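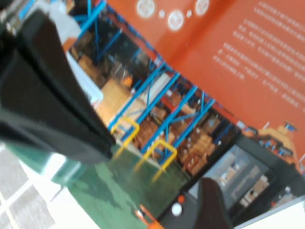

One member of the Effiong shared workshop told us the jaws matter less than the cable run, and that every wrist build on the bench there had failed at the connector first. We agree with the second half. The cable on this kit was changed because of it.

Torneck Two-Finger Wrist Kit

The Torneck kit is a gripper and wrist camera set for small hobby arms. It is meant for people building an arm at home or in a shared workshop, with a screwdriver, a set of hex keys and access to a 3D printer for the adapter ring if their arm needs one.

The fingers are dark, with rounded tips. They open up to 108 mm and close parallel. The camera sits at the wrist and looks out past the fingers, so the tips stay in view while you work. Focus is set by hand and locked with a small screw. Set it with the arm parked over whatever you plan to pick up.
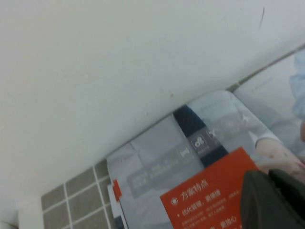
Flat, thin items are the hardest job for this gripper. Glossy printed sheets and plastic packaging throw glare back at the camera, and washed-out patches will confuse most color-based tracking. Turn off auto exposure in the Stamelel driver and move your lamp to one side before you change any code. For sheets lying directly on tile, approach from a loose edge and keep the closing speed low.

In the box
Gripper body with 2 fingers
Wrist camera and bracket
Cable, right-angle plug at the wrist end
Screws and spacers
Printed wiring sheet

Not included: arm, power supply, adapter ring. Files for the ring are on the download page.

Details
Weight with camera: 196 g
Camera speed: 30 frames per second
Supply: 12 V DC
Software: Stamelel driver, Linux only

Fitting

Bolt the bracket on before the fingers. The two rear screws can't be reached afterward. Leave a loop of slack at the wrist joint and turn the joint through its full travel by hand before you power up.

Kits sold before August 2022 have the straight plug. The new cable fits them and can be ordered separately from Brorkudska, who also stock spare fingers. Finger pads are sold in pairs only.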